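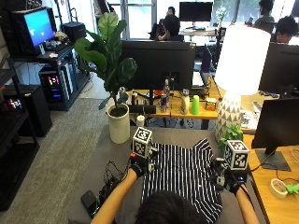 The case for collecting manipulation data from gloved human hands is usually made on cost, and on cost it holds. A person folds a shirt several times faster than a teleoperated arm does, and the fiducial cubes give a wrist pose whenever a camera can read them. My objection is to how the results get reported.

Take the Lesora folding set. It has 2,314 episodes, of which 395 were dropped for lost marker tracking. Those losses are not random. Tracking fails when the hands cross or turn over, and that is where most of the difficulty in folding sits. A policy trained on the remainder has seen the easy half of the task too often. Barrett Achterberg argues that more volume will cover the gap. I doubt it. Going to 3,000 episodes under the same filter reproduces the same bias with tighter error bars.

I would take 400 episodes with the occluded segments kept and flagged over any larger filtered set. Papers should also give the drop rate by phase of the fold. Torkard already logs it.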